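Womalport Camper Owners: Frequently Asked Questions

Who can join?
Anyone who owns or rents a camper with a 12-volt system. We have 2,717 members, and most of them have older vans. Dues are $30 a year and cover everyone in the household.

Something stopped working. Where do I start?
Check whether anything else went out at the same time. If the water pump and the step light quit together, they probably share a fuse. Look at the diagram inside the panel door before you pull anything, and turn off the main switch. 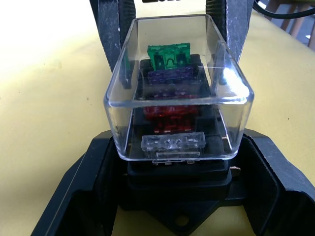 If the diagram is missing, send us the make and year of your van. Nayeli Beltrán keeps scans of the old manuals and can usually find the right page.

Can I put in a bigger fuse if the old one keeps blowing?
No. The fuse protects the wire. Use the same rating and look for the fault, which is often a rubbed wire behind a cabinet or a damp plug at the tow bar. 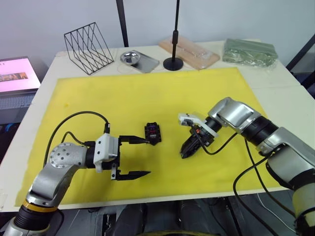

Gripper open over the yellow mat.

Do I need to bring tools to a repair evening?
A small screwdriver and a flashlight are enough. We have three test meters to share. Sign in at the Naciri Street door by 6:30 p.m.
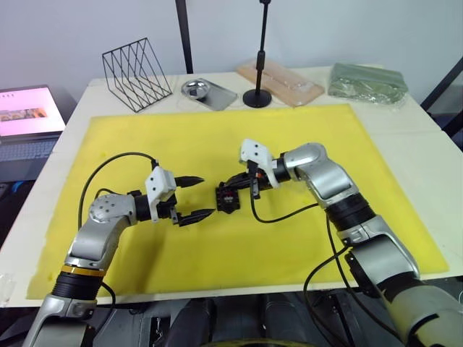
Can I do small jobs at home?
Yes, if the van is parked level and the battery is disconnected. Give yourself plenty of light and keep the screws in a dish. A plain, bright surface helps too. A big yellow mat on a white table, as in the photo, makes dark parts easy to spot. 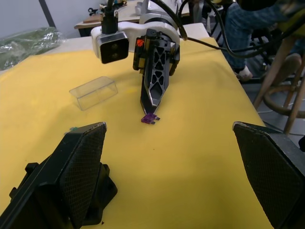

CATEGORY: STORAGE AND WINTER

When should I take the battery out?
Most of us do it in December. Charge it fully, store it somewhere dry, and check it every 30 days.

Comments (3)

Zineb Hamdy: Where do I look for the awning light fuse on an Osance? It isn't on my diagram.

Lejla Janevski: Mine was under the passenger seat, in line with the red wire.

Abdelghani Erraji: Same spot on mine. Bring a flashlight.

Related
Finding a slow water leak
Choosing a battery charger
Undanstead campground: hookups and rates
Draining your tanks before a freeze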